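Les blocs, les assiettes, et moi qui n'avance pas

mercredi 29 septembre 2021

Vite fait ce soir, j'ai une demi-heure avant de devoir ressortir. Plusieurs d'entre vous m'ont demandé où j'en étais avec le tri des jeux, réponse courte : pas fini. Réponse longue ci-dessous.

Donc. J'avais commencé en mai avec la grosse caisse du couloir. Dedans, de tout. Des puzzles sans boîte, des boîtes sans puzzle, un sac de billes, trois dînettes mélangées. Et les blocs, surtout les blocs. Ceux en mousse, ceux en bois de quand j'étais petite, ceux qu'on nous a donnés quand on est arrivés à Turnville et que je n'ai jamais osé refuser.

Premier essai : tout trier par matière. Mauvaise idée. Ça marche pour les adultes, pas pour une gamine de 3 ans qui s'en fiche complètement que ce soit du bois ou autre chose. Deux jours et tout était re-mélangé. J'ai râlé, j'ai rangé, j'ai re-râlé.

C'est Esther (Esther Biwott, ma voisine du dessus, celle des confitures) qui m'a dit : par couleur, et sur des assiettes. Pas des bacs. Des assiettes. Parce qu'une assiette on voit tout ce qu'il y a dessus, il n'y a pas de fond où perdre les choses. J'ai dit oui oui sans y croire. Et puis j'ai essayé un dimanche de pluie, avec les assiettes pastel du service qu'on n'utilise plus, et bon, elle avait raison.

Ce que j'aime, c'est que ça reste petit. Deux blocs, trois blocs, une assiette. Pas besoin de sortir la caisse entière. On en met un à côté de l'autre, on change, on recommence. Sur une table claire c'est encore mieux, les couleurs ressortent, et on a moins envie d'éparpiller.

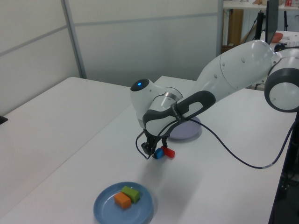

L'orange et le vert sur l'assiette bleu clair, le bleu et le rouge encore sur la table.

Les blocs en mousse, je les recommande les yeux fermés. Ça ne fait pas de bruit quand ça tombe (les voisins du dessous merci), ça ne raye rien, et ça se glisse dans un sac pour aller chez mamie. Seul défaut, les miens ont des traces de dents. Les coins surtout. Je ne sais pas si c'est la petite ou le chien, l'enquête est en cours.

Pour les assiettes : bord relevé obligatoire. J'en ai testé des toutes plates, récupérées au vide-grenier de Kariuki pour presque rien, et les billes filent direct sous le canapé. Avec un rebord ça va. Les blocs de toute façon ne roulent pas, mais comme chez nous tout finit par être mélangé avec tout...

La couleur de l'assiette, j'avais d'abord voulu faire bleu sur bleu, rouge sur rouge, etc. Sauf que je n'ai pas d'assiette rouge. Ni verte. Du coup la règle c'est : on choisit ensemble le matin ce qui va où, et ça change tous les jours. Plus drôle en fait. Hier c'était « les couleurs qui ont faim » et « celles qui ont pas faim », je n'ai pas tout compris mais j'ai obéi.

Côté budget : 34 euros en tout depuis le début, dont 13 pour un lot de cubes acheté à un monsieur très gentil, Nassoro Nyamweya, qui vidait la chambre de ses grands. Il m'a rajouté un sac de dominos. Il en manque sept, évidemment, mais on s'en sert pour faire des routes donc ça ne gène personne.

Reste à faire :
la caisse du couloir, le fond (j'ai peur)
les puzzles, je crois que je vais tout donner
laver les blocs en mousse, eau tiède et savon, bien presser et laisser sécher à plat
trouver un coin fixe pour les assiettes, pour l'instant elles traînent sur le buffet

Si quelqu'un a une astuce pour les puzzles sans boîte je prends. Les sachets j'ai essayé, ils se percent. Les boîtes à chaussures, plus de place.

Bon, je file, je suis déja en retard. La suite quand j'aurai vidé le fond de la caisse, donc pas demain. Bises à tous.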